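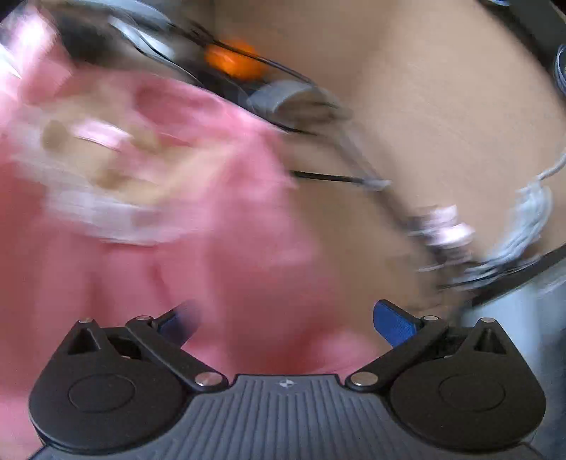 Black gripper with a ribbed plate, close up

Why are the life expectancy numbers for my neighborhood so far apart?

Posted by Apolline Vasseur, 7/27/19

I live in Flullau, on the east side of the tracks. The county health page says people in my zip code live 4 years less than people in Stunik, the next town over. Then I found a census tract map that puts my tract 3 years above Stunik. Both say they use death records. I want to bring this up when the county asks for comments on the new clinic site in December, and I don't want to quote the wrong one. Which do I use?

Gangadharan Nambiar
Both can be right. A zip code is drawn for mail delivery and can take in very different areas. A tract is smaller, and yours may be the better-off part of the zip. The trouble with tracts is that a few deaths either way can move the number a lot. Look for the margin of error, usually in a separate column of the download and not on the map. Also check the years. Tract figures are often pooled over several years, while a county page may use fewer.
If there is a nursing home in a tract, that can pull the figure down too. People move there late in life and their deaths get counted at that address.
For a comment on a clinic I would give both numbers and say what area each one covers. Then ask the county for the same figures broken out by race and by age, if the groups are large enough to publish. A single average can hide a wide gap inside one zip code.

Hooman Ghaffari
Zip codes are useless for this. Go with the tract.

Birthe Lauritsen
I wouldn't drop the zip number, it's the one the county will have in front of them. My tract in Grurel has 2293 people in it and the range on the estimate was wider than the gap I was trying to show. I called the health department and they emailed me the table with the ranges. Ask for the vital records desk.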